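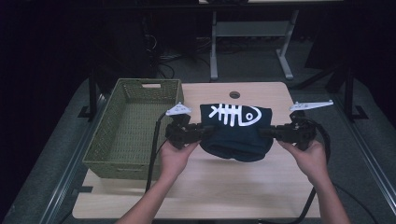 Can a machine built in a shared workshop put your laundry away?

So far it can put one jumper in one basket, under conditions chosen by the people who built it, and the arm that is meant to do the job by itself has not been shown working in public.

Two members of the Pritgate workshop in Havcombe say they are close to finishing a home-built laundry robot for £1,098, a figure that has been repeated a good deal on local noticeboards since they put up their project page in June. The page says the machine "picks up knitwear and files it in a basket with 96 per cent success". It has drawn enquiries from two care homes and a guest house, and a request for a talk from the makers' group at Sastovby.

The claim deserves a closer look than it has had.

Inès Cordier and Tarık Çetinkaya have been working on the project in the evenings at a bench they share with the bicycle repair group. The method is one that larger laboratories have used for a while. A person works a pair of grippers by hand, the movements are recorded along with pictures from small cameras, and software is trained on the recordings in the hope that a motorised arm fitted with the same grippers will copy them. The pair call their version the Demchenko, after the street where Cordier rented her first garage.

What can be watched on an ordinary evening is the recording part. A jumper with a fish skeleton on it is pinched, lifted and taken to a green basket, then taken out and put back on the table. Then it is done again. Çetinkaya reckons he has a good rhythm now and can keep it up from seven until the building shuts.

The project page puts the number of recordings at 1,009. Asked how many of those use a garment other than the fish jumper, Cordier looked it up and said none at present. There were early sessions with tea towels and a pair of walking socks, she said, but they were made with an older set of fingers and had to be thrown out when the shape changed.

"We know how it looks," she said. "You have to start with one thing. If it can't do one jumper then there's no point buying it a second one."

That is fair as far as it goes. It is also a different statement from the one on the project page, which says "knitwear" and does not mention that the knitwear is a single item.

The 96 per cent is thinner still. It comes from a test of 200 attempts carried out over one weekend, with the arm on loan to the bench from another member. The jumper was laid in the same part of the table each time and the basket was held in place with tape. An attempt was counted as a success if any part of the jumper ended up inside the basket. A sleeve hanging over the rim was allowed, and so was a jumper that went in inside out. Nobody from outside the project was in the room, and the video that would settle the matter has been cut down to four minutes, all of them successes.

Çetinkaya does not dispute any of this. He said the test was meant to tell the two of them whether the fingers were worth keeping, and that the number went on the page late at night when they were pleased with it.

"I'd word it differently now," he said. Two weeks after that conversation the wording was still there.
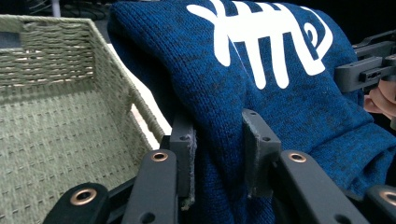

One gripper's grey fingers on a fold of the jumper, with the second gripper and a hand at right.

The cost is the other figure people have seized on. £1,098 covers the two grippers, their cables and fittings, the cameras, a second-hand computer and the spare parts used up along the way. It leaves out the arms. The machine as described on the page needs two of them, and the cheapest pair either builder thinks would be strong enough costs several times as much as everything else put together. Cordier has been pricing up a smaller type intended for classrooms, which would bring the total down a long way but which may not lift a wet jumper. Wet jumpers have not been tried.

It also leaves out their time. Neither has kept a record of it. When asked for a guess, Cordier said she would rather not know.

There is some real work underneath all this. The grippers are simple, and drawings for every part are free to download, with notes on which screws come loose and which hole needs opening out with a drill. Two other groups have built from the drawings and sent corrections back. The pivot holes have been relined after the first ones wore oval, a fault that the page sets out in more detail than most people will want. On the matter of fingers the pair have been careful and frank: thin tips slipped on ribbed wool, thick ones pushed the cloth away before they could close on it, and the present ones are a middle course that collects fluff. They need wiping down between sessions. The notes suggest a strip of parcel tape, sticky side out, wound round the hand.

Had the page stopped there it would be a decent account of a decent hobby project. The trouble begins with the second half, headed "In the home", which promises sorting by colour, pairing of socks and, by next spring, folding. None of the three has been started. Sorting by colour is at least a problem that has been solved elsewhere. Pairing socks calls for the machine to find a sock in a heap, which this one has no means of doing. Folding is a good deal harder than dropping something in a basket, and well-funded firms have been struggling with it for years, often with demonstrations that turned out to have a person at the controls.

The distinction matters here too. A reader flicking through the project page will see a gripper closing on a jumper over and over again and may well take it for a robot at work. In most of the clips it is Çetinkaya, or Cordier, holding the handles. The text underneath says so if you open it out, but the clips have been passed round without the text, and at least one local newsletter ran them under the headline "Havcombe robot tackles the washing". The pair say they did not write the headline. They did share it.

The manager of one of the care homes that got in touch, who asked that the home should not be named, said she had understood from the newsletter that a machine could be tried out this year. She has a laundry room with two staff and a long list of residents' own clothes to be kept apart. Told that the present version deals with one jumper, she said she would let the matter rest.

Pritgate itself has been more cautious than its members. The workshop's rules allow any project on a shared bench so long as it is cleared by closing time, and its monthly bulletin gave the Demchenko two lines, between a loom and a notice on the bandsaw. A request by the pair for a permanent corner has been put off until the autumn. The bicycle group has objected to it, mainly on the grounds of the cables.

Cordier said the next step was to repeat the test properly. She listed what that would involve: the jumper dropped anywhere on the table, the basket moved between attempts, at least five other garments that the software has never come across, and an uncut video from start to finish. She expects the success figure to fall sharply and said she would publish it whatever it was. She would like somebody from the Sastovby group to do the counting – they have been invited, and have not yet replied.

Çetinkaya is more hopeful about the result. He thinks the software has picked up something general about cloth from all those recordings and that a cardigan will give it little trouble. He offered no evidence for this and, to his credit, said there wasn't any. He has bought the cardigan.

No date has been fixed for the new test, which depends on borrowing the arm again. Its owner is using it to ice cakes. The talk at Sastovby is going ahead in the meantime, with the title "Laundry, Solved?", and the question mark was added at Cordier's request after the posters had gone to print, so some of those on display in Havcombe are without it.

Anyone who wants to build the grippers can pick up a printed copy of the drawings from the front desk at Pritgate during opening hours. The workshop asks for a donation towards the paper. The arm is not included in the drawings, and the parts list should be checked against the corrections page before anything is ordered.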